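Guides > Storage > Bins and Trays > FAQ

Yellow Ribbed Bins: Common Questions

24 May 2020
3 comments | 2 shares

What are the ribs inside the bin for?
They stiffen the walls and floor, and they keep flat items from sticking to the bottom. Small parts such as washers can settle between them. If you store a lot of small parts, use a liner.

Do you sell liners?
Yes. The Matau liner is a plain felt sheet that lies on top of the ribs. It can be trimmed with scissors. The Drarutari bin and the older Nirkmont bin take different sizes, so check the name on your order before you buy.

How do I clean between the ribs?
Warm water, dish soap and a soft brush. A bottle brush works well on the narrow channels. Rinse and leave the bin upside down until it is dry -- stacking damp bins traps water and leaves marks. Do not use steel wool.

Will the yellow fade?
It will lighten over time in direct sun. Indoors you should see little change. Bins kept by a window can be turned around every few months so both sides fade evenly.

Can I stack them?
Up to three high when full. Put the heaviest one on the floor. Empty bins nest inside each other and can go as high as you can safely reach.

Can I keep food in them?
Packaged food is fine. We don't recommend them for loose food.

How should I sort things into the bin?
Put long items in first, along the ribs, and shorter ones across the top. Leave some space at the rim so the next bin sits level. One kind of item per bin is easiest to find later.

Where do orders ship from?
Our warehouse in Guimarães. Orders placed before February were sent from the old address, and returns for those now go to Guimarães too.

What is the part number for a replacement bin?
1472. Use the same number for a single bin or a set, and choose the quantity at checkout.

My bin arrived with a rough edge. Is that a defect?
A slight seam along the rim is normal. A cracked or split rib is a defect, and we will replace the bin. Write to us with your order number and tell us where the crack is. 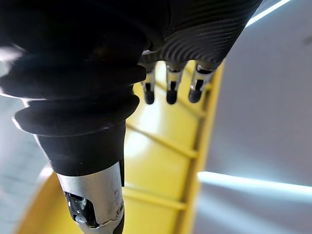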